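Hand-held grippers: slipping pads, sticking jaws and lost grip

Workshop tips, bench tools section. Revised Sat 13 May by Szu-yu Chow. 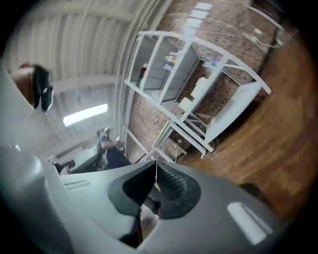

Gripper body with the mesh pad in its black rubber insert. Brick wall and white shelving behind.

These notes follow a dropped-load fault on a hand-held gripper at the Russtead workshop in January. The jaws closed fully on a glass jar, the trigger stayed pulled, and the jar slid out on the way from the bench to the shelf. The cause was a pad that had lifted at one corner and was rolling under load. Nothing in the trigger or the linkage was at fault, although both were stripped before anyone looked at the pad. The order of checks below puts the pad first.

Before you start

Switch off and take out the battery, or unplug the supply. Releasing the trigger is insufficient on powered models, as some will re-home the jaws when the controller restarts. Wait for the status light to go out. Keep fingers clear of the jaw gap until the jaws can be moved freely by hand.

Work over a tray. The retaining screws on small grippers are short and roll well.

Take off rings and loose cuffs. If another person is working at the next bench or wearing a headset, tell them the tool is being opened and that it may move when power goes back on.

Fault 1: object slides out of closed jaws

Check the pad. Press each corner with a blunt wooden stick. A sound pad does not move against the insert. If a corner lifts, the adhesive has let go and the pad must come off. Pressing it back down will hold for a day at most.

Check the mesh for filling. Dust, flour, packing fibre and hand cream all settle in a textured surface and leave it smooth. Drag a clean cotton cloth across it. The cloth should catch.

To clean a mesh pad:

Mix a few drops of washing-up liquid in warm water.
Dip a soft toothbrush, shake off the excess, and brush along the weave in one direction.
Wipe with a cloth wrung out in plain water.
Leave for an hour with the jaws open. Do not use a hairdryer.

Do not use white spirit, nail varnish remover or spray degreaser on rubber. The rubber swells, the pad no longer sits flat, and the grip is worse than before. Silicone spray must be kept off the whole front end of the tool, and off the bench it rests on.

If the pad is clean and fixed but the object still slides, test with a dry cardboard box of similar weight. If the box holds, the trouble is the object: a glazed, oily or tapered surface needs a strap, a rubber sleeve or a different tool.

Fault 2: rubber insert loose or turning

A socket-shaped insert is normally held by its own fit and by one or two screws from behind. Grip the insert between finger and thumb and twist. Movement you can feel is too much.

Remove the insert and look at the seat. White powder there is worn plastic. Brush it out dry. Look at the rim of the insert for splits, most often where it tapers. A split insert is replaced. Glue does not hold on a part which flexes at each closing, and a glued insert is difficult to get out again.

When refitting, turn the screws by hand until they touch, then a quarter turn. Plastic housings strip easily. If a thread has already stripped, a longer screw of the same diameter may find fresh material, but check first that it cannot reach the wiring.

Fault 3: jaws stick or close in jerks

Open and close by hand, power off. Jerky movement by hand is mechanical. Smooth movement by hand with jerks under power points to the motor, the cable or the control board.

Mechanical causes, in the order we find them:

Hair or thread wound on the jaw pivot. Pull it out with tweezers. Do not cut towards the seal.
Grit in the slide. Brush and vacuum. Compressed air drives it further in.
Old grease gone stiff. Wipe off, then apply a film of plastic-safe grease. The slide should look slightly shiny and no more.
Bent finger segment. Lay a steel rule along it. If light shows under the middle, replace the segment. Straightening it leaves a weak point.

If there are slots in the housing, keep them open. Tape, labels and dust over a vent will raise the motor temperature, and many controllers reduce closing force when warm. This looks exactly like a worn pad. Let the tool cool for half an hour and repeat the cardboard box test before ordering parts.

Fault 4: jaws open without being told

Stop using the tool. This is a safety fault and is not to be worked around with tape or a rubber band on the trigger.

Check the cable where it enters the housing. Flex it gently with the jaws closed on a folded towel. If the jaws twitch or release, the cable is broken inside. Check the trigger return for dirt. Check the battery contacts for blackening.

Tzu-hsuan Wu traced one such fault to a plug that had been pushed in at an angle and had spread the contacts. The plug still clicked. New plug, no further openings in 1,000 test cycles.

Until the cause is found, label the tool and put it where it will not be picked up by mistake.

Service intervals

The pad that failed in January had done 1,739 closings by the counter. Our limit had been set at inspection only, with no figure. We now work to the following:

Before each session: corner press and cloth drag.
Weekly: wash pad, clear vents, check cable entry.
Every 1,000 closings: replace pad, remove and inspect insert, check finger segments with a rule.

Tools with no counter can be logged on a sheet by session. If sessions vary a lot, replace on condition and do not guess.

Replacing the pad

Lift one corner with a plastic scraper and peel slowly. Remove old adhesive by rolling it off with the thumb. Wipe the seat with a barely damp cloth and let it dry. Cut the new pad with a sharp knife against the old one as a pattern, a hair smaller, so the edge does not stand proud. Round the corners slightly, as square corners lift first.

Press the pad in from the centre outwards. Close the jaws on a block of soft foam and leave for 48 hours. Strength on the first day is deceptive. The pad that rolled had been replaced at the end of an afternoon and used next morning.

Pad sheet from Filska and from Humphreys has been used here. The Filska sheet is thicker and needs the jaw stop reset after fitting. Write the fitting date on the bag the sheet came in and keep the offcut for matching.

Return to use

Test over a padded surface, never over a hard floor. Lift the cardboard box, hold for a minute, tilt the tool both ways and set down. Repeat with the heaviest item in normal use, held low. If either slips at all, go back to Fault 1.

Spare inserts and screws are in the Kidesville order, second drawer. Reorder when one insert is left.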